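Olura Packing Table: Reused Wrap and Cardboard

README for the data files, version 2
Last change: Dec 11, 2020

Summary

Olura Packing Table is a set of short records on sorting used packing material: clear bubble wrap, plastic film, pieces of brown cardboard, paper and cloth. Each record covers one handling of one item on a light-colored table. The set has 1,345 records in 13 sessions. It was put together by Mahtab Jalali and Hường Châu for Clidia, which wanted to know how much wrap from incoming parcels could go back out again.

What is on the table

Most sessions start with whatever came out of a parcel. Nothing is flattened or trimmed beforehand.

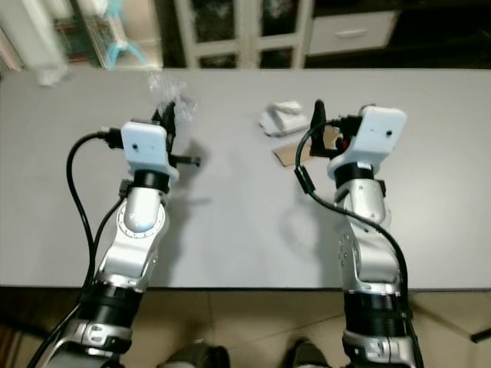
Item names are kept short. "Film" is thin clear plastic with no bubbles. "Wrap" is bubble wrap of any size. "Card" is any loose piece of cardboard, folded or flat. "Cloth" is used for anything woven, and "paper" for the rest. If two items are stuck together or one is inside the other, they share a record and both names go in the item field, separated by a slash.

How items were labeled

Roya Parsa labeled sessions 1 to 8 and Fatemeh Rashti labeled the others. Condition is one of four words: good, creased, torn, unknown. Creased card still counts as reusable.
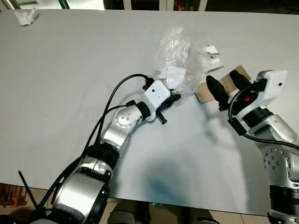 Clear material was the hard part. Film and wrap look alike when bunched up, and the two labelers disagreed on them more than on anything else. Where they could not settle it, the item field says "clear" and the condition is unknown. Please don't merge these with wrap.

Fields

record: number, starting at 1,000
session: 1 to 13
item: see the names given earlier
condition: see the labeling section
state: flat, folded, crumpled or spread
note: free text, often empty

The state field describes the item at the start of the record. A sheet that is open but has wrinkles in places is entered as spread.

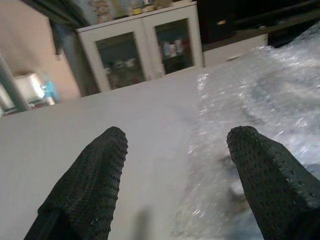 Known problems

Card is always brown in the item list, so white cardboard was entered under "paper" in the early sessions. Golshifteh Mahmoudi fixed this for sessions 5 and up. Sessions 1 to 4 still have the old entries.

Weights were left out. The scale at the Ghaffari storeroom was replaced in February and the old readings don't match the new ones.
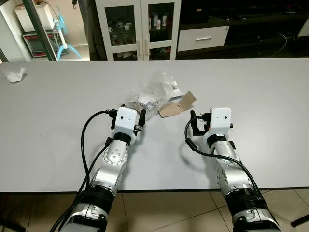

Crumpled clear plastic and folded brown card, side by side.

Use

The files may be copied and changed for any purpose, with credit to Olura. Corrections go to Hường Châu, with the record number in the subject line. The Andum parcels are kept in a separate set with its own README.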